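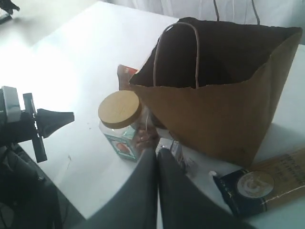 Working with Physical Evidence in Civil Claims
Notes for Week 4, Introduction to Investigation Practice
Instructor: Arūnas Raudsepp

Welcome back, everyone. Last week we spent most of our time on witness interviews, and I know a few of you were hoping for more of the same (we'll come back to them in Week 6, I promise). Today we turn to things you can pick up and hold, and to the paperwork that follows them from the day they're collected until the day somebody asks about them in a deposition.

What we mean by chain of custody

Chain of custody is the written record of who had an item, when they had it, where it was kept, and what was done to it. That's really the whole idea. The trouble comes in keeping it up when you are tired, the client is on the phone, and the item looks like nothing much. Please keep it up anyway! A gap in the record doesn't always keep an item out of court, but it gives the other side a very nice afternoon of questions.

Your first entry should be made at the time of collection and should give:
Item number and a plain description
Place and time collected
Name of the person handing it over, if there is one
Name and signature of the person receiving it
Condition, including any damage already there

Write descriptions the way you'd tell a friend over the phone. "Paper bag, brown, two handles" is fine. "Misc. packaging" is of no use to anyone a year later. 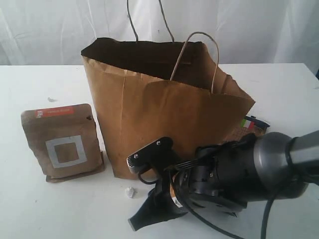 Fig. 1. Brown paper shopping bag and smaller brown pouch.

Bags, boxes and seals

Paper is usually the better choice for anything damp, and this surprises people who have watched a lot of television. Plastic holds moisture in, and moisture brings mold. Documents go in flat folders, never rolled. Small loose parts get their own envelope inside the larger package, and the seal is signed across the edge so that your initials sit half on the tape and half on the paper.

The Goel file

Our case for discussion is Goel v. Lekine, a product claim over a broken stair bracket. The investigator collected 13 items, gave each a number, and stored them at the Tirkesora office in locker 1582. All well and good — except that the bracket went out to the Zosel lab in January and came back with no return entry. Read the log in your packet and mark every place where you'd want a signature and don't find one. I'd like you to do this in pencil before we talk, and don't worry if your neighbor has more marks than you do.

For next time

Write a custody log for the Goel bracket as it should have been kept, plus a short memo to the attorney explaining the gap. Keep the memo under 1000 words. Stick to what the file shows, and if you have a guess about where the bracket was, label it as a guess.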